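Notebook, sim kitchen cell – Prerkska build
Entry 27, May
K. Vasilakis, pages shared with A. Stergiou

Picked this up again at 8:40. Still chasing the gripper offset that showed up after the arm model was swapped. Apostolos left a note that the tool frame in the new description file sits too far forward along the hand, so anything computed from the wrist lands short of the target. He was right about the direction. He had the size wrong, but he was reading it off the old file.

First job was to put the cell back to a known state. Loaded the Dimitriou kitchen layout, arm at base pose A, controller gains from the Rargate config, no edits. Cleared the cached collision meshes before starting. If you skip that, the planner keeps the old finger shapes and you spend an hour wondering why it refuses poses that look fine.

Ran the reach to the counter with the drawer left open, same as in the failing runs. 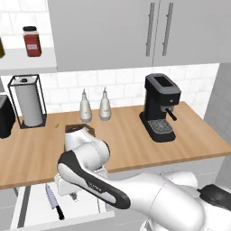
Reach toward the small brown box, drawer open, knife in the drawer.

Wrist joint is close to its upper limit in this reach. I had put that down to the offset at first, but it does the same with the tool frame corrected, so it belongs to base pose A. Moved the base back 30 mm and the joint has room again. Saved that as base pose B. Please use B from now on, A stays in the folder only so old runs can be replayed.

Tool frame fix: edited the hand transform in the description file, reloaded, checked the axes in the viewer. Z still points out of the palm. Then I found the same offset written a second time in the grasp script, as a plain number with no comment. It was being added on top. Took it out and put in a lookup from the description file. Anyone with a private copy of the grasp script needs to make the same change.

Next the hover test over the cutting board. The target is the green vegetable, fingers pointing down, stop short of contact and hold.
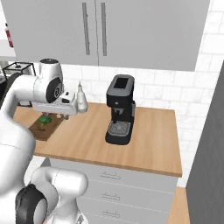 Hover pose over the cutting board, seen from the side.

Hold was steady in the log, no drift on any joint over 189 steps. Before the fix the same test had a slow creep on joint 4. I don't fully understand why a wrong tool frame would cause creep. My guess is the controller was chasing a pose it could not quite reach and winding up the integral term. Left the integral limit at the Rargate value for now. Apostolos, can you look at whether it clamps before or after the gain? The code reads one way and the comment above it says the other.

Side note on contact settings. The board and the counter have different friction values in the layout file and the board one looks like a default. Not touching it today, I want one change at a time.

After lunch, the hand camera. Its mount is a child of the hand link, so it moved when I edited the transform. Set it back by hand, then compared the finger outlines with the saved overlay until they matched left and right. The pads line up now. Also renamed the camera entry so it agrees with the logger, which was writing its stream under the old arm's name.
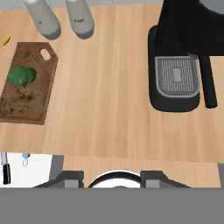
Prerkska Cell Notebook, Book 2, p. 663

Things visible to the hand camera at this pose and worth using as checks: the oval hole in the cutting board and the drip tray grate on the coffee machine. Both have clean edges. The broccoli is no good as a reference, its outline changes too much with a small tilt. I wrote the pixel positions of the hole and the grate corners into the check script so a shifted mount will raise a warning at startup.

Tried the script with the mount deliberately turned two degrees. Warning came up. Turned it back, no warning.

Still open:
– integral clamp question, see above (Apostolos)
– board friction value
– rerun the Sosuvcombe task list with base pose B and the new tool frame
– delete the second copy of the hand transform from the export script, if there is one there too. I have not looked.

Config pushed at 4:15 under "toolframe-b". Old one is tagged, don't overwrite it.

K.V.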